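Workshop Tips: Looking After a Shelf-Picking Cell

Page maintained by Tolera Sisay, Flutmont. Last revised 2023-10-13.

These notes cover the small picking cell we run against ordinary stationery shelving: one arm on a fixed pedestal, a parallel gripper, a wrist camera, and one set of shelves within reach. The cell is stocked by hand. Most of the faults logged against the arm start at the shelf, so the shelf comes first.

Stocking the shelf

Box files go in upright, spines out. Handle them low on the spine.

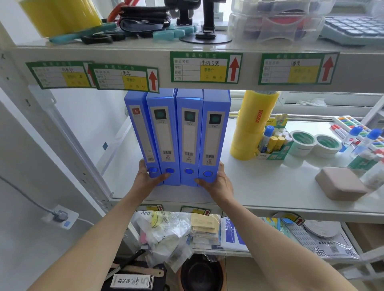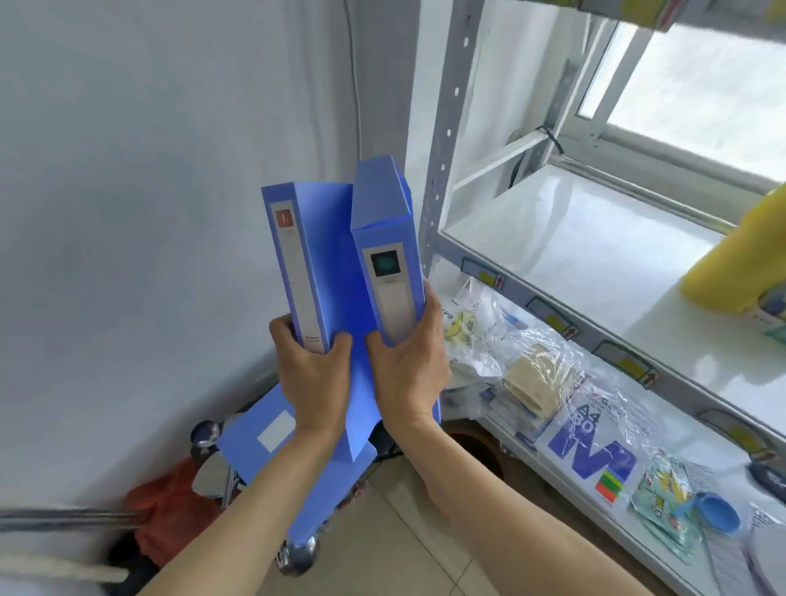

Hands on blue plastic box files, at the shelving.

Push the files back until they touch the stop strip, then square the front with a flat stick. A spine that stands 5 mm proud of its neighbor will be found by the camera and missed by the fingers, because the depth reading is averaged over the group. If a file leans, take it out and put it back. Pressing on the top corner only moves the lean to the next file.

Close every lid fully before shelving. A flap that hangs open changes the outline enough that the cell may report two objects.

Do not stick labels over the thumb holes. The recognition routine uses them as a reference, and so does the person who has to pull the file out after a stop.

Price tags and tag holders on the shelf lip are acceptable if they do not rise above the shelf surface. Clip them down at each restock. Handwritten slips that have come loose get pulled in by the fingertips.

Shelf height and level

Check level with the shelf loaded. A light steel shelf will drop at the middle under paper, and an empty reading tells you little. Put the level along the front lip, then across the depth at both uprights. Adjust at the feet first. Use the slots in the uprights only if a shelf is out by a full step.

After any change to shelf height, re-teach all 16 approach points. Re-teaching only the corners and letting the software fill in the rest was tried in July and gave good results on the top shelf and bad ones everywhere else. Lemlem Kumsa has the printout if anyone wants to argue the matter.

Cross-braces should be finger tight plus a quarter turn. More than that pulls the uprights in.

Gripper pads

The pads are molded rubber, Karnalness type, bonded to aluminum carriers. Wipe them at the start of every shift with a lint-free cloth and plain water. Alcohol is fine for the carriers but hardens the rubber. Do not use glass cleaner on either.

Signs of a worn pad:

The ribs are flat at the tip and sharp at the root.
The file slips down when lifted but grips normally when level.
The closing force has been raised more than once in a week.

Change pads in pairs. A new pad opposite an old one shifts the centerline, and the arm will then set every file down to one side. The carrier screws take a 2.5 mm hex key and a drop of low-strength threadlocker. Let it cure overnight if you can.

Setting the closing force

The working value for box files is 62 percent. At 70 the thin plastic bows and the file springs when released. At 50 it rotates on the way out. Set the force with an empty file, then test with a full one.

Bezawit Berhe prefers a slower close at a higher force. It works, and it costs time on each pick. If you find the cell running that way, it was left so on purpose. Note it in the log before you change it.

Fault 31: object not seated

The usual entry in the log. Work through it in order:

1. Stop the cell and turn the key to manual. Take the key out.
2. Open the gate. Look at the stop strip. If it has lifted, press it back or replace it.
3. Check for anything small behind the files. Glue sticks and pen caps roll there.
4. Reseat the files by hand, low on the spine as above.
5. Close the gate, reset, and run one pick at reduced speed.

If it comes back on the same position, the approach point has moved. If it comes back on different positions, look at the camera bracket.

Camera bracket and lens

The bracket has two screws and no dowel, so it can turn under a knock. Scribe a line across the bracket and the wrist flange with a sharp point. Paint marks wear off. When the lines disagree, loosen both screws, bring the lines together, tighten, and run the calibration card.

Clean the lens with a blower before a cloth. A shelf near a window needs a blind or a fixed exposure setting, preferably both. Morning sun on white shelving reads as an empty slot. We set exposure at midday with the blind down and leave it alone.

Cables

Route the gripper cable on the outside of the elbow with a loop of 200 mm at the wrist. Tie it with hook-and-loop strap. Nylon ties cut into the jacket where the cable flexes. Replace the straps when the hooks fill with dust.

Keep the floor under the shelf clear of loose cord, and keep power leads for anything else off the arm's side of the unit. Gebremedhin Lencho's rule is that a lead which can reach the pedestal will get there, and he shortens them.

Grease

The linear guide in the gripper takes one stroke of Admasu light grease per month. Wipe off what comes out. Do not grease the arm joints. They are sealed, and the supplier, Jallow, will refuse the unit if the seals have been opened.

Spares to keep in the drawer

Two pairs of pads with carriers
One stop strip, cut to length
One gripper cable
Calibration card, in its sleeve
2.5 mm and 4 mm hex keys
Low-strength threadlocker

Corrections go to Adanech Shiferaw, who keeps the master copy. Write the software version on anything you send. The menu names changed with the last update and some of the older log entries still use the previous ones.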